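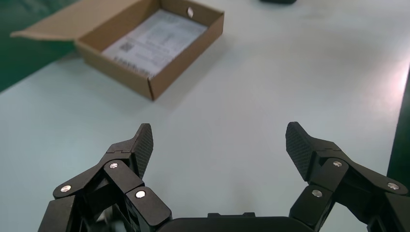 How long should you keep the box a small appliance or gadget came in?

Keep it until the return period is over and you've used the item a few times, then flatten it for recycling. Keep it longer only if you expect to move soon, sell the item, or send it back under warranty.

We use cookies to remember your preferences and measure visits. Accept / Manage settings

Empty boxes take up more closet space than most of the things that came in them. The tips below cover opening a box so it can be used again, sorting out the paper inside, and deciding which boxes deserve a shelf.

Opening the box

Work on a clear table with good light. If the box is taped, cut along the seam with the blade barely out. A deep cut goes through the cardboard and can scratch whatever is under it. On a box with a tuck-in lid, slide a finger under the front edge and ease the tabs out one side at a time. Torn tabs are the main reason these boxes don't close properly later.

Fold the lid all the way back before you take anything out. A lid that is half open tends to swing down on your hands, and if you pull against it the hinge will start to split at the ends.

Some shallow mailer boxes have a small round hole in the wall. It does no harm for storage on a closet shelf. In a garage or shed, put a piece of paper tape over it on the inside to keep out dust and insects.

The paper in the bottom

A leaflet lying flat on the floor of a box is easy to miss, especially when it has been pressed down under the contents. Check before you flatten anything. Lift out any loose cardboard insert too. Spare screws and small keys like to hide underneath.

Go through the paper right away while you still know what it belongs to:

— Setup sheet. Keep it until the item is working, then decide.
— Full manual. Keep it if you can't find the same one on the maker's website.
— Warranty card. Write the purchase month on it and staple the receipt to the back.
— Safety sheet in many languages. Read your own language once, then recycle it.
— Ads and coupons. Recycle.

Many leaflets now carry a QR code in place of a long manual. Scan it while the sheet is in front of you and save the page as a file on your phone or computer. A bookmark alone isn't enough, as makers move their pages around. Name the file by the item and the room, such as "fan bedroom" or "scale kitchen." If the code won't scan, flatten the sheet with your hand and tilt it away from the lamp. Glare is usually the trouble.

A wrinkled sheet will flatten out overnight under a couple of heavy books. Don't iron it. The ink on some leaflets smears with heat.

Where to keep the manuals

An accordion file works better than a drawer. We label the pockets by room, and one pocket is for tools. A reader, Lahcen Alaoui, wrote to say he uses a three-ring binder with clear sleeves and tapes the small spare parts into the same sleeve as the sheet. That is a good system if you don't have many flat-pack pieces with bags of hardware.

Go through the file in May or whenever you do your spring cleaning. Pull the manual for anything you no longer own. If you gave the item away, the manual should have gone with it.

Which boxes to keep

Keep the box for anything fragile with an odd shape, for anything you store part of the year, and for anything with a good resale value. A fitted insert is hard to replace and makes packing for a move much faster.

Let go of the box for cables, chargers, cheap kitchen tools and anything you use every day and would never mail.

If you are not sure, write the month on the end of the box in pencil and put it on the top shelf. When that month comes around again and you haven't touched the box, recycle it.

Storing them

Boxes that you keep should be stored closed and empty, or filled with something light. Small ones can go inside large ones. Write the contents on a short side, where you can read it from the front of the shelf. Marker on the lid is no use once something is stacked on top.

Keep cardboard off a concrete floor. It draws up damp and goes soft along the bottom edge. Two strips of scrap wood under the stack are enough.

Using a shallow box again

A shallow corrugated box makes a decent drawer divider. Cut off the lid along the fold with a sharp knife and a metal ruler — scissors crush the edge. The lid piece can be trimmed to make a partition. Shallow boxes are also handy for:

— seed packets
— sandpaper, sorted by grit
— greeting cards and stamps
— a tray to catch screws while you take something apart

Don't use old boxes for open food, and don't leave one on top of a heater or near the stove.

Flattening and recycling

Pull off the plastic tape and any foam. Paper labels can normally stay on. Open the glued or folded corners and press the box flat on the floor with your foot. Wet or greasy cardboard should stay out of the bin. Local rules differ, so check yours for coated or shiny boxes. If your pickup is Thursday, as ours is, put the bundle out the night before only if no rain is expected.

Before recycling a shipping box, peel off or black out your name and address.

Last updated: May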